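Rornumik: member prices and ordinary prices, read me first

4 min read

Rornumik is a table of shelf prices copied down in shops that run a loyalty card. Each row gives one item on one visit, with the price for card holders and the price for everyone else. It was put together to test a claim I have never much believed, that the card saves you money.

The table has over 2,000 rows from 11 shops, all visited in November. Eight are branches of Porkier and the other three are branches of Prometti. Other chains run cards too, but they are not covered, and nothing in the table should be stretched to fit them.

What the columns mean

item: the name on the shelf label, spelling mistakes included
size: weight or volume as printed
card_price: what you pay with the card
plain_price: what you pay without it
old_price: the "was" price, if the label gave one
note: anything odd, such as two labels for the same item

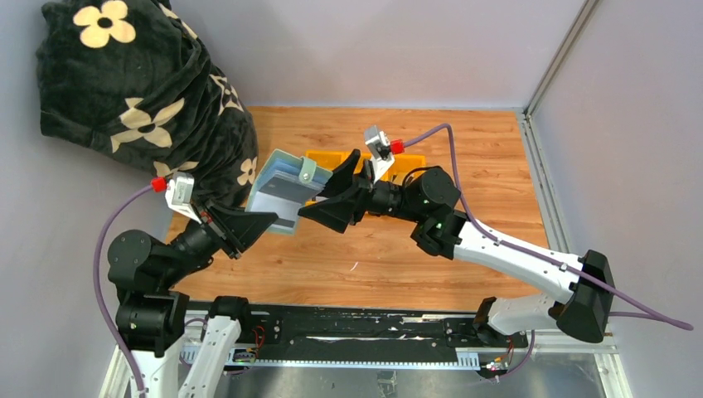
Please be careful with old_price. A "was" price tells you what the shop says it used to charge. It does not tell you when, or in which branch, or whether anyone bought the thing at that price. I have kept the column so that people can see how often it is used, but I would not build a saving out of it. If you take plain_price minus card_price and call the answer a saving, you have also taken the shop's word for it that plain_price is the normal price. I doubt that it is, for coffee and washing powder above all.

Prices at the till are missing. I copied labels and did not buy the goods, so if a label was wrong, the row is wrong too. Multibuys were left out as well. They were a mess, and every way of splitting them into a single price seemed like a guess.

Known problems

Porkier changed its label layout during the month. In the first batch, card_price and plain_price may be swapped on a few dairy rows. I fixed the ones I could be sure of and marked the rest "check" in the note column.

Prometti prints the price per kilo on some labels and per 100 g on others, sometimes on the same shelf. The table keeps the pack price only. Work out your own unit prices from size, and don't trust a result that looks too good.

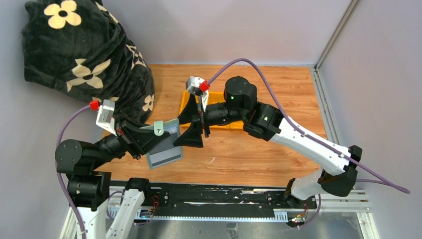

Ó Néill

Can it answer the question?

Partly. You can compare the two chains item by item, and you can look at which kinds of food carry the widest gap. You cannot tell what a household would save over a year. There are no baskets in here and no shoppers, and a single month before Christmas is a poor guide to the other eleven.

I would also be wary of averages. A 30 per cent gap on a jar of olives pulls the figure up nicely and means very little to anyone who doesn't eat olives.

Changes

20 Dec 2024: repeated rows removed, note column tidied, size filled in where the label could be read. The butter rows still need going over.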